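Guardians, Gifts and the Second Signature

When a parent dies leaving property to a child under 18, the law does not allow the child to hold it outright. Someone must be appointed to look after it, and the choice of that person is too often left to the last page of the will. In the district of Vanderness, the probate office dealt with 266 estates last year in which a minor was named as a beneficiary. In 107 of them, the will made no mention of a trustee.

The consequences are seldom dramatic, but they are slow. Where no trustee has been named, the office must approve one, and relatives on both sides of the family are entitled to be heard. School fees, rent and medical bills continue to fall due in the meantime. An interim payment may be requested, up to a limit of 2,000 in any one quarter, and each request must be supported by receipts.

Manee Yimyam, a solicitor with the firm of Boonchu in Brokel, advises clients to name two trustees and a substitute. "People choose a brother or sister and stop there," she says. "They should ask what happens if that person moves abroad, falls ill or would prefer to decline."

A trustee's duties should also be kept separate from those of a guardian. The guardian has the daily care of the child. The trustee holds the money and decides when it may be spent. One person may fill both offices, although a second signature on larger payments offers some protection to everyone concerned.

The family home requires particular thought. A will may direct that it be sold, let, or kept until the youngest child comes of age.

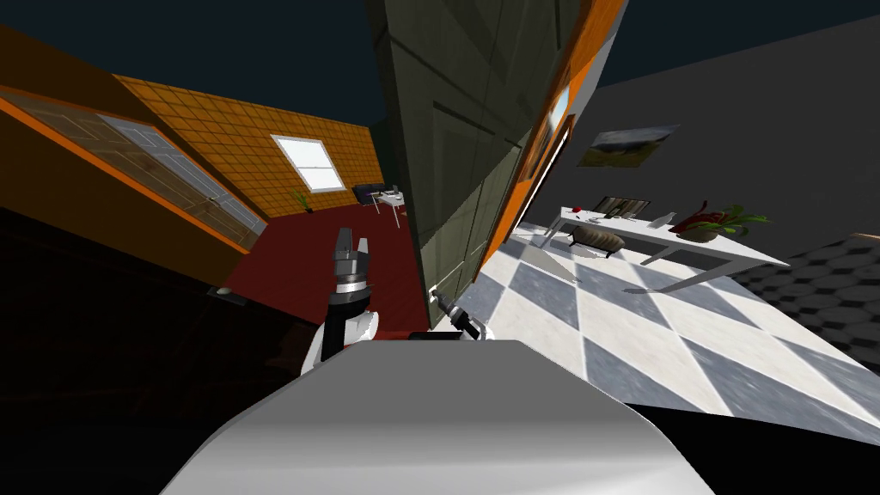

Computer-rendered interior: two adjoining rooms and an orange door frame.

If the home is to be kept, the will should state who pays for insurance and repairs, and from which fund. In the Grollari estate, silence on this point led to a dispute that lasted eight years.

Wills should be read again after any birth, marriage, separation or purchase of property. The Vanderness office accepts amended wills for safe keeping each April, and the original must be surrendered when the new document is lodged.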